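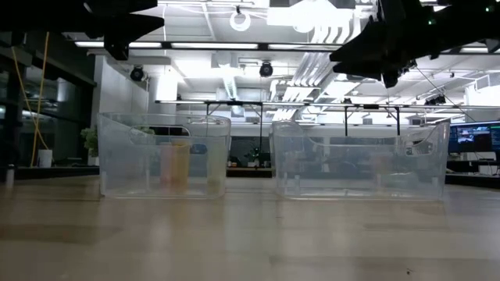 Wrapping your hands properly is the first thing I teach anyone who walks into Kellwood, before they so much as look at a heavy bag, and I still redo mine if they feel wrong. A wrap holds the small bones of the hand together and keeps the wrist straight when you land a punch. You'll want a long, slightly stretchy pair, and a place to keep them. I like a clear storage bin with a handle hole in the side, like the two on the table, as you can see at a glance what's in it — mine at home gets wraps, tape and a spare gumshield.

Start with the thumb loop. Slip it on, spread your fingers wide and take the wrap across the back of your hand, never the palm side first. Go round the wrist three times, keeping it flat and snug. Then come up and go round the knuckles three times as well. Keep those fingers spread the whole while! If you close them, the wrap will pinch horribly once you make a fist.
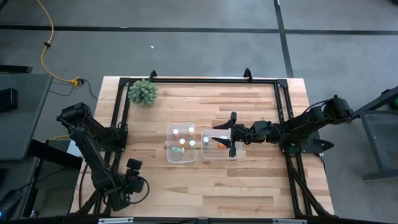
Next come the gaps between the fingers. From the wrist, bring the wrap up between your little finger and ring finger, then back down to the wrist, and do the same for the other two gaps. Yaneth Espinoza, who taught me, skipped this bit for children and simply gave them another turn round the knuckles, and I do the same.

Go once round the thumb, back over the knuckles with whatever you have left, and finish at the wrist with the fastening. Now make a fist. It should feel firm and a bit padded, with no tingling. If your fingertips change colour, take it all off and begin again (sorry, I know it's tedious).

Give yourself 7 minutes for the pair at first. After a month or so you'll be chatting away while you do it. Wash them in a mesh bag, hang them up to dry, and roll them with the fastening on the inside, so the thumb loop is ready for you next time.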